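Against the Polished Black Vanity
by Elaine Guimarães

Glossy black counters sell well because they look expensive in a showroom. In a working bathroom they are a poor specification, and I would like to see fewer of them.

The problem is contrast. Dried toothpaste is white. Limescale is white. On a pale matte top both can sit for a day without drawing the eye. On polished black, each splash reads as a mark, and the shine adds a second fault: any lamp overhead comes back as a glare patch that hides whatever lies under it. You wipe, change your angle, and find the streak you missed.

Veining is often offered as the remedy. It helps less than claimed. White veins break up a large surface, but a droplet mark is round and a vein is not, so the two are easily told apart.

My second objection concerns storage. Counters of this type are usually sold bare, with a basin in the middle and no place for a brush. Owners then improvise with kitchen glass. I have no quarrel with a mug, provided it is washed weekly. The rim of the basin is the worse habit, being the wettest edge in the room.

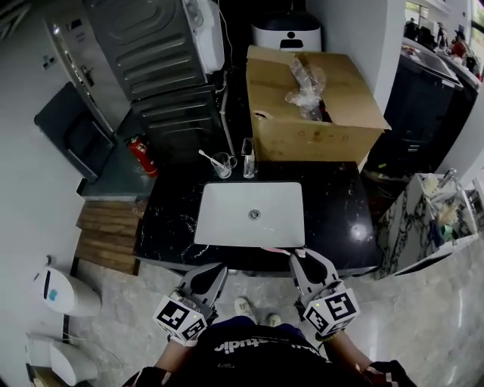
White basin in a black veined top, with a glass mug serving as toothbrush holder.

Benedito Coutinho, who fits these tops, tells me buyers ask for black first and about cleaning second. I would reverse the order, and choose a mid-gray with a honed finish.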